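Ticket 223: Season pass holders cannot enter at Gate 5, Notska stadium
Status: open, waiting for supplier
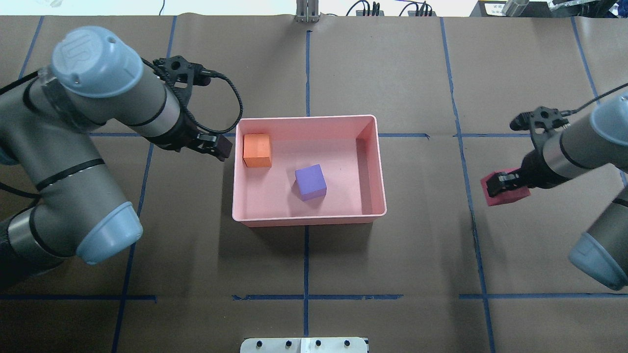 Bin with two foam cubes on the work table, gripper at the side.

Opened by: Parvaneh Rashti, ticketing desk
System: Postinell access control, turnstile readers

Problem
On match day the readers at Gate 5 refused season passes and showed the message "seat not allocated". Single match tickets were read normally at the same gate. The other gates had no complaint that I know of. Stewards let the people in by checking the name on paper, and the queue was over 2 hours at the worst moment, so many supporters missed the first half.

First check
I compared one refused pass with the list in the office. The pass is paid and active, and the seat is correct. I printed it again and tried with the hand reader: same message. So the card itself is not damaged.

Second check
Restarted the controller of Gate 5. After the restart three passes were accepted and then the refusals came back. I do not understand why these three. All of them belong to the east stand, maybe it is important, maybe not.

Reply from Vahidi (supplier)
Please confirm if the seating plan was changed before the match. The message "seat not allocated" is shown when the block code on the pass does not exist in the plan which is loaded on the gate.

My answer
Yes, it was changed. In October the club moved the away supporters from block C to block F for the match against Prakow, and the season holders of block F got seats in block C for this one match only. The new plan was sent to all gates from the office. I can see in the log that Gate 5 received it, but the log does not say if the gate has loaded it.

Third check
Vahidi asked me to read the plan version on the gate screen (service menu, page 3). Gate 5 shows the old version and the other gates show the new one. I sent the plan again, and the version did not change. The storage on the controller is not full, I looked.

Workaround for now
Season holders of blocks C and F should use Gate 2. I asked the club office to send them a text message and to put it on the website. Please keep the paper list at Gate 5 anyway, with one more steward.

Still to do
Vahidi will connect remotely on Friday and load the plan by hand. Somebody must be at the gate with the key of the cabinet. I also want to know if the entries made by paper can be added afterwards, as the attendance report is now too low and the league is asking for it.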